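Trelimby 室内寻路示范数据 说明（README）

先说一句：如果你只是想下载下来跑个基线，直接跳到“目录和读取”那一节就行，前面都是我在唠叨。不过要拿去训练正经模型的话，还是建议把“已知的坑”看完，里面每一条都是我们自己先踩过一遍的（有几条踩了两遍）。

里面有什么

Trelimby 是一套在仿真房子里录的寻路示范。操作者坐在屏幕前，看着第一人称画面，按照一句自然语言指令，用手柄把虚拟底盘开到目标旁边停下。第 2 版一共 523 条轨迹，分布在 37 套房子里，由 9 个人录完。每条轨迹包括逐帧的 RGB 画面、深度、底盘位姿、手柄输入，以及那句指令本身。

任务只管走路，没有抓取，没有开门，门在仿真里一律是敞着的。我知道有人会问能不能加上操作任务，答案是以后也许会，但肯定不在这个仓库里，混在一起以后谁都理不清楚。

第 1 版还有人在用的话，麻烦换掉吧！第 1 版的深度图单位前后不统一，前半截是毫米，后半截是米，Evaristo Benedetti 拿去训了一个星期才发现模型老是往墙上撞。我到现在都觉得对不起他。

为什么要人来开

一开始我们是用最短路规划器自动生成轨迹的，又快又省事，一晚上能出一大堆。训出来的策略在自己的验证集上也挺漂亮，一换房子就露馅：规划器手里有完整地图，它从来不需要“看一眼”，进门之前不会减速，走错了也不会回头，因为它压根不会走错。模型学到的就是闷着头往前冲。

人就不一样了。人会在门口慢下来，会往旁边瞟一眼，会开进一间屋子发现不对再倒出来。这些多余的动作恰恰是我们想要的，所以请大家后处理的时候不要随手把“低效片段”裁掉。Rekha Semwal 做过对比，把回头和张望的片段剪干净以后，没见过的房子上成功率明显往下掉。具体数字要等她那边把实验重跑完，我就不在说明里先写了。

录制流程

采集程序叫 Clerkus，跑在一台普通台式机上，手柄随便插一个就能用。每次录制大致是这么个顺序：程序挑一套房子和一个起点，把指令显示在画面下方，操作者按开始键，开过去，觉得到了就按停止键。程序不会告诉操作者到底算不算到了，判定是事后离线做的。最早的版本会弹一个绿色的对勾，结果大家开始一点一点往前蹭，等对勾跳出来，停车位置全是贴着判定边界的，那批数据后来整个重录了。

指令是写给人看的，不是模板拼的。比如“去里面那间屋，停在小桌子前面”，或者“从门口过去，找那把黑椅子”。写指令的主要是 Despina Voicu，她的习惯是尽量不提距离和角度，只说看得见的东西。有些句子会有歧义，我们保留了一部分，在标注里用 ambiguous 字段标出来。你要是做指令理解，这部分可能比别的都有意思；你要是只想要干净的监督信号，过滤掉就好。

起点是随机撒的，朝向也是随机的。这里有个小规矩：起始画面里可以完全看不到目标，但目标所在的房间必须能走到。早期有几套房子，家具把路堵死了，操作者绕来绕去急得不行，最后只好放弃。现在每套房子入库之前都会先跑一遍连通性检查。

操作者的视野是固定的，不能单独转头，想看旁边就得转底盘。相机高度每套房子都一样，俯仰锁死。很多目标是隔着门洞先看到的，看到以后还得把车身对正了才过得去，新手最容易在这里蹭到门框。 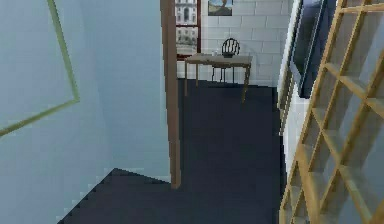 Trelimby 第一人称渲染画面：隔着门洞望向里屋，砖墙前有小木桌和黑椅子

隔着门洞找目标的轨迹，我们在 tags 里统一打了 through_door。判断标准很简单：目标第一次进入画面时，相机和目标不在同一个房间。这个标签是程序按房间多边形算出来的，没有人工复核，少数开放式布局的房子里房间边界本来就画得很随意，遇到奇怪的标签别太惊讶。

碰撞不会中断录制。底盘蹭到东西会被物理引擎顶住，collision 字段变成 1，操作者自己想办法退出来。我个人很喜欢这部分数据，退出来的手法每个人都不一样，有人一把倒到底，有人左扭右扭地往外蹭，看回放能笑半天。

目录和读取

解压以后长下面这样：

trelimby/
 houses/ 每套房子一个文件夹，放平面图和房间多边形
 episodes/ 每条轨迹一个文件夹
 splits/ train.txt、val.txt、test.txt
 tools/ 读取脚本和回放脚本

单条轨迹的文件夹里：

rgb/ 逐帧画面，PNG
depth/ 逐帧深度，16 位 PNG，单位毫米（这一版全部是毫米，我检查过了！）
pose.csv 时间戳、x、y、朝向
input.csv 时间戳、左摇杆、右摇杆、按键
meta.json 指令、房子编号、操作者编号、tags、判定结果

朝向用弧度，逆时针为正，x 轴指向平面图的右边。input.csv 和 pose.csv 的时间戳来自同一个时钟，但采样频率不一样，不要按行号对齐，请按时间戳插值。tools/load_episode.py 里写好了一个插值函数，直接用就行，不用自己再写一个（除非你的写得更好，那请发给我）。

想看回放的话：

python tools/replay.py --episode 编号 --speed 1

按空格暂停，按左右方向键逐帧走。窗口大小写死在脚本里了，高分屏上会显得很小，一直懒得改。

数据划分

训练、验证、测试按房子切，不按轨迹切，同一套房子绝对不会同时出现在两边。这一点请大家自己重新划分的时候也守住。仿真房子的墙面颜色和家具款式本来就有限，再把同一套房子拆到训练和测试里，数字会好看得离谱。

我们没有按操作者切。如果你想研究不同人的驾驶风格，meta.json 里有操作者编号，自己分就好，编号和真人的对应关系不公开。

质量检查

每条轨迹录完都有另一个人看一遍回放，主要看指令和终点对不对得上。Elaine Bittencourt 负责最后一道，她退回来的录像都附了原因，退回原因的清单放在 tools/reject_reasons.txt，想自己接着采数据的话值得翻一翻。最常见的是停得太早，第二常见的是停对了地方但背对着目标。

背对着目标算不算成功？我们吵过。最后定的是：位置到了就算 reached，另外再给一个 facing 字段，朝没朝向目标各自记录。训练的时候要不要把 facing 当条件，你自己定。Girish Awasthi 那边是当条件的，我这边没有，我俩谁也没说服谁。

已知的坑

深度图在透明物体上不可靠。窗户和玻璃杯有时给的是后面物体的深度，有时给的是玻璃表面，取决于那件模型当初是怎么建的，没有统一规律。

画面里没有运动模糊，也没有噪声，和真实相机差得很远。直接搬到实机上会掉点，请至少加一点颜色和曝光的扰动。我们自己的扰动参数放在 tools/augment.yaml，是在 Vasedico 底盘上试出来的，换别的底盘不一定合适。

有些轨迹开头会有一段静止，那是操作者在读指令。模仿学习的时候不处理的话，策略会学会站着不动，这个毛病特别顽固。读取脚本默认裁掉开头静止段，想保留就加 keep_idle=True。

周五晚上录的那一批，右摇杆有轻微漂移，input.csv 里能看到很小的非零值一直挂着。位姿没问题，画面也没问题。tags 里标了 stick_drift，加个死区就能解决。手柄已经换了。

平面图里的家具轮廓是外接矩形，圆桌子也给你画成方的。拿来做粗规划可以，拿来算精确碰撞不行。

指令只有中文。有人做过机翻英文版，我看了几句，“里屋”被翻得五花八门，暂时没有收进来。

适合拿来做什么

行为克隆、指令条件下的寻路、门洞附近的局部避障，这几样我们自己都试过，能用。拿来做预训练也可以，不过量不大，最好和别的数据混着来。

不适合拿来评估安全性。仿真房子里没有人走动，没有宠物，也没有突然打开的门，模型在这里表现再好，也说明不了它在家里有人的时候会怎么样。请不要拿测试集上的成功率去写产品宣传，真的拜托了。

更新记录

第 2 版：深度单位统一；碰撞字段改成逐帧；删掉了带对勾提示的那批旧轨迹；新增 through_door 和 facing。

十一月会补一批夜间光照的，房子还是原来那些，只换灯光。编号接着往后排，不会动现有的文件，所以现在下载的不用担心以后对不上。

引用和反馈

用了的话，在文章里写一句“Trelimby 第 2 版”就行，版本号请一定带上。发现标注有错，把轨迹编号和帧号一起发过来，光说“有一条好像不太对”我真的找不到。想参与录制也可以写信，手柄自备，采集程序的安装说明在 Rathore 的共享文档里，看到邮件后我会把链接发给你。

联系我们 | Trelimby 数据组 | 保留所有权利 | 返回顶部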